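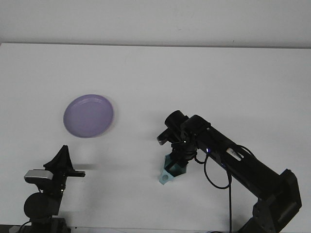
Rechercher sur le site Tapez un mot-clé OK

Jesberg : 3 000 démonstrations pour apprendre à mettre la table

L'atelier de robotique de Jesberg vient de franchir un joli cap : 3 000 démonstrations enregistrées pour son projet Paju, qui veut apprendre à une paire de bras robotisés à manipuler la vaisselle de tous les jours ! Des opérateurs guident les bras à distance, geste après geste, et chaque essai rejoint la base qui servira à entraîner le modèle.

« On croit savoir comment on attrape un gobelet, et puis on essaie avec une pince », s'amuse Khôi Nghiêm, qui coordonne la collecte. Son équipe change sans cesse la place des objets et l'inclinaison de départ, et garde aussi les essais ratés, classés à part. La dernière série, bouclée en 28 jours, compte 352 enregistrements consacrés aux seuls gobelets et assiettes.

Leopoldo Bautista prépare déjà la suite avec le laboratoire de Costthorpe, où un second poste doit ouvrir en septembre. Au programme : les couverts, puis les bols empilés, et on a hâte de voir ça. Les opérateurs intéressés peuvent s'inscrire auprès de l'atelier, par séances de 90 minutes.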